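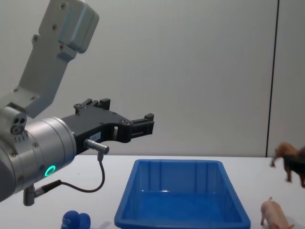
One reader, Hisum, writes that toy animals should be sorted by size before they go in a bin. We sort by type, as size groups change with each purchase.

Which bin should I use for small figurines?
An open plastic bin with low sides. A pig and a dog fit in one bin. Empty it fully before each sort.

Where should the bin stand?
On a flat table, with the figurines beside it.

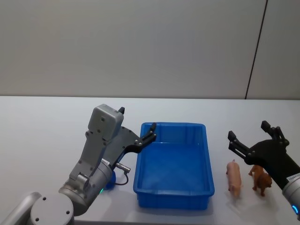 How are the bins labeled?
Umness bins take a label on the short side. Use one label per type, 2 at most.

Last updated 2021-08-28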